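Fabric box for chargers and adapters, or something with dividers?
Posted in March by Kiri Tomoana

I keep seeing the soft fabric storage boxes recommended for cables and plugs, and I don't buy it. We moved back from overseas with two kinds of plugs in the house, and everything lands on the dining table because there's no drawer near the outlet. My sister swears by the Narkby box (the folding kind, no lid). I had one for 4 months and all it did was hide the mess. I'd reach in for a phone charger and pull out an adapter I didn't want, with a pen hooked on it.

Is there any point in trying again, or do I spend the money on a hard case with compartments? The Dunstan one looks decent but I can't see myself putting each plug back in its slot every evening.

Ravcombe
I had the Dunstan. The compartments are sized for somebody's idea of a charger, and a chunky three-pin plug doesn't go in any of them. Mine is in the garage holding picture hooks.

A fabric box is fine if you're strict about what goes in. The trouble is always the same: it starts as a charger box and then it's pens, tape, a dead battery, a key. Take out anything that doesn't plug in. Stand the power strip up against one side so it isn't lying on top of everything else. Fat plugs go next to it, and small stuff goes in a cup or a jar lid in the middle. I don't believe in labels on the outside — you know what's in the box, it's the inside you can't find anything in.

And get a light color. I had a black one and a black charger disappears in it.

dunno_22
just buy the hard case. fabric ones flop over

Wimia
They don't flop over if they have something in them, so I'm not sure what the last poster was using. I'd still question whether you need a box at all. How many of those adapters have you used since you moved? I went through mine and kept seven things, and three of those I'm doubtful about.

If you do keep one on the table, keep it shallow enough that you can see the bottom. Ours is a kids' one with cartoons on it, from the discount store, and it has done as well as the expensive one did. I won't claim it's tidy. The scissors never make it in, and the fan ends up parked beside it all summer because that's where the cord reaches. But I can find a charger without tipping the whole lot out, and that was the only thing I wanted from it.

One more thing on the power strip: don't leave it plugged in and running inside the box with everything piled around it. Store it in there, use it out on the table.

Related threads
Where do you keep travel adapters between trips?
Is a cable drawer worth clearing out a kitchen drawer for?
Folding fabric boxes — washable or not?
Getting marks off a printed tablecloth

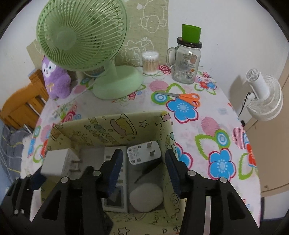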